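Flood Water Enters Homes in Koritz After Night of Heavy Rain

Aug 23, 2024

Up to 3,000 people had to leave their homes in the town of Koritz after heavy rain caused the Tillow river to overflow during the night. Two people lost their lives and five others were taken to the hospital, according to the statement made by the district office.

The rain started in the evening and continued without a break until the morning. The water first covered the low streets near the old bridge, and then it reached the ground floors of the apartment buildings on the Bilto side of the town. Firefighters used boats to take out the residents who could not leave by themselves, most of them elderly.

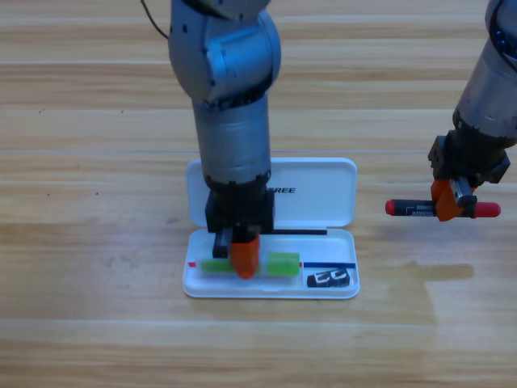
Cleiton Bezerra, the spokesman of the district office, said that the level of the river is now going down slowly, but the danger has not passed yet. "We ask the residents not to return before the inspection of their building is finished," Bezerra said. He added that the two victims were found in a car on the road to Bilto, and that their families were informed.

Electricity was cut in a large part of the town for safety reasons. In the morning, 1,000 households were still without power. The sports hall and the school on Tóth Street were opened for the people who have no place to stay — food, blankets and drinking water are given there.

The train line between Koritz and Bilto is closed in both directions, and buses are using the upper road. The repair of the river wall, which was damaged also by the spring floods, was planned to begin in October. The district office announced that it will now ask for the work to start earlier.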